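Brivby wants robots that can tidy a real bedroom

Brivby has begun its biggest round of home recordings yet -- 300 short sessions, all done with hand-held grippers in rooms people live in. The team started in June with 12 homes.

"Small, tangled things are the best lessons we can give it!" said Nabila Chong, who runs the recordings. 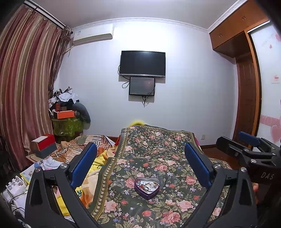 Grippers on either side of an open heart-shaped jewelry box on a bed.

Kitchens are next.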